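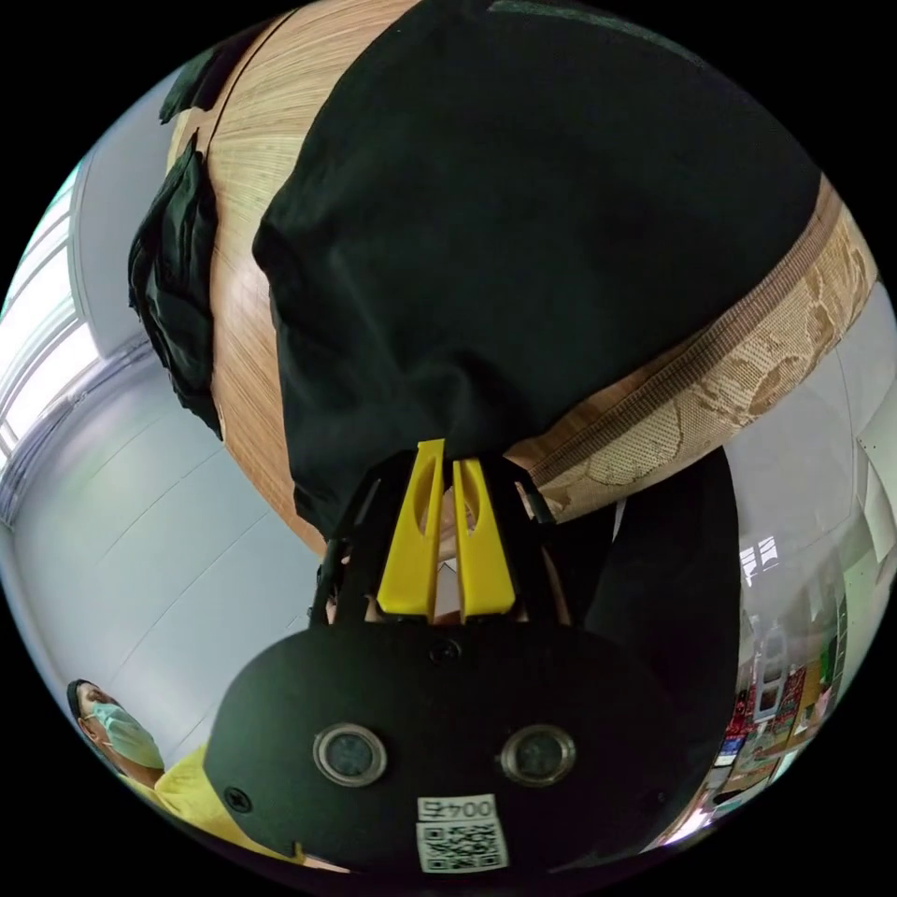

*Black cloth, yellow fingers, gripper 004五.*

# Frequently Asked Questions: the October slip fault on the Skirkico hand-held gripper

Since the fault notice went out, the Vasto garment project inbox has filled up with questions, several of them polite. The answers are collected on this page. If yours isn't covered, write to the project desk and tell us which unit you were holding.

## What went wrong, in one paragraph?

The yellow fingers on some Skirkico grippers stopped closing as far as the software believed they were closing. The operator squeezed, the log said "closed," and the shirt slid out. The log then recorded a successful grasp of a shirt that was on the floor. We ended up with 304 recorded folds in which the data and the laundry disagree.

## Was it the software or the hardware?

Both departments spent most of a week being sure it was the other one. It was a worn pin in the linkage, so hardware. But the software never checked finger position against anything except its own opinion, so it doesn't get to look smug.

The pin wears on one side. Once there is enough play in it, the fingers stop short and the position reading carries on to zero without them. You can't feel it through the trigger on a thick garment. On a thin one you can, if you know to pay attention.

## Why did it take so long to notice?
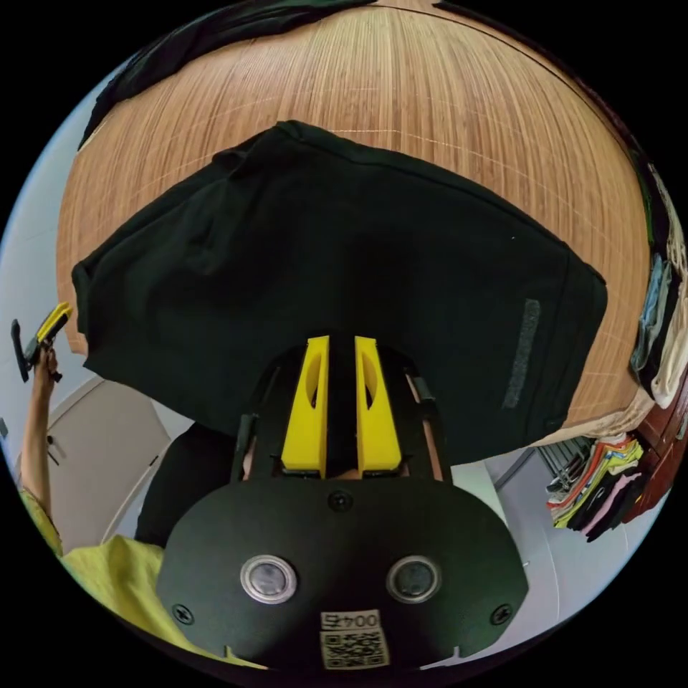

The fault hid best in T-shirt work, where a small gap at the fingertips matters most and looks like nothing. A towel is forgiving. A sweater is practically cooperative. A black T-shirt spread flat on the slatted table, with a gripper in front of it, gives you a single layer of cloth to catch, and if the fingers stop a hair short, you miss the hem and blame yourself. Operators did blame themselves, quite thoroughly, and a number of them wrote "my grip" in the error column. We have since removed "my grip" from the list of approved error codes.

Dark fabric didn't help either. Our slip detector compares the cloth before and after a grasp, and black on black is where it does its worst work. It flagged white shirts like a nervous smoke alarm and let black ones go by.

## Is it a safety issue?

A small one, and we'd like it to stay small. The fingers themselves don't have the force to hurt you. The trouble starts when the linkage sticks and somebody reaches into the cage to free it while the trigger is still squeezed. When it lets go, it lets go all at once. We have had two pinched fingertips, both at the Ackroyd site, both fine by lunch.

So:

- Release the trigger before you touch the linkage.
- Put the unit down on the table. Your knee is not a table.
- If it sticks a second time, take it out of service. A third try has never improved one.
- Keep sleeves and lanyards out of the open part of the mount.

## How do I check my unit?

1. Close the fingers on a single sheet of printer paper.
2. Pull the paper gently, straight out.
3. If it slides, the unit fails.
4. Repeat with the gripper tilted to each side. Some pins only misbehave when leaning.

Do this at the start of every shift. It's dull and it works. The earlier self-test, the one with the green light, is withdrawn. The green light came on for every faulty unit we had.

## Both my grippers passed. Can one still be bad?

Yes, if the wear is just starting. Two-handed work is the better test.
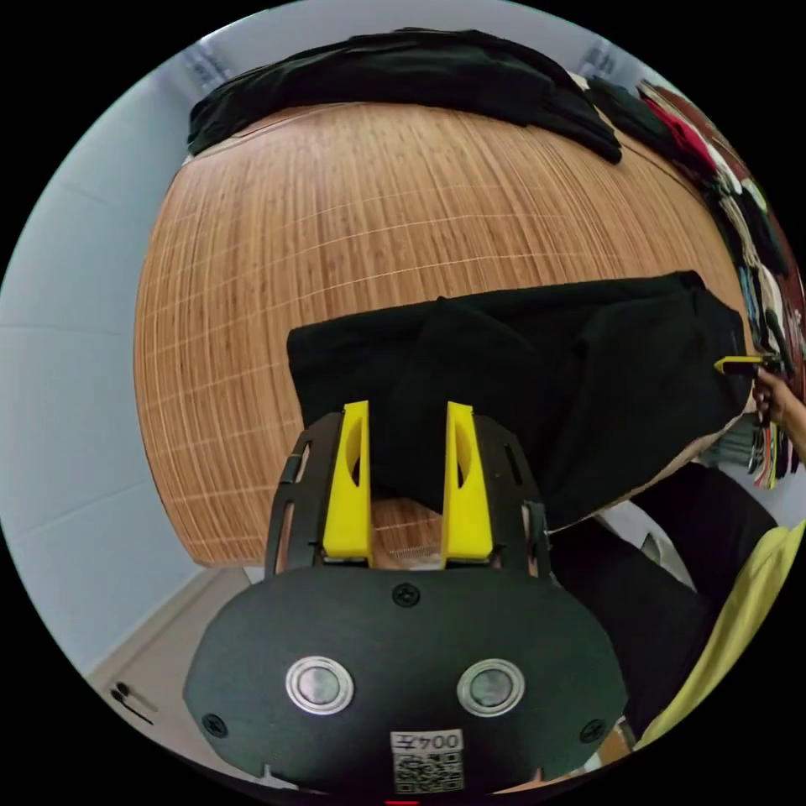 *One gripper by the fold, the other pinching a corner.*

When you work as a pair, the cloth between the grippers should tighten when you draw them apart. If one corner keeps escaping and it's always on the same side, swap hands. If the problem changes sides with the gripper, you've found it. If it stays put, please see the next question.

## What if it really is my grip?

Then it's your grip. It happens. Take more cloth and move slower.

## How long does a replacement pin last?

Skirkico rated the old one for 3000 closures, which sounds like a lot until you've met our operators. The new pin is hardened, and we change it well before it has a chance to surprise us. Inspection is every 200 folds, with the paper test in between. Don't file down an old pin and refit it. Someone at Fivivdale has tried that, and the result is now in a jar on the bench.

## What happens to the bad recordings?

They're quarantined. So far we've gone back through over 100 of them by eye, marking the moment the cloth leaves the fingers. Those will be kept as failure examples, so the afternoon wasn't wasted, merely relabeled. The rest will be reviewed as people become available, or bored.

## Do I have to redo my sessions?

Only if the desk contacts you. Please don't redo them out of guilt, as we then have to work out which version is which.

## Who do I tell if a unit fails?

Hang a red tag on it, write down the number from the label above the QR code, and put it in the bin marked HOLD by the charging shelf. The bin marked SPARES is for units that work. We mention this because of Monday.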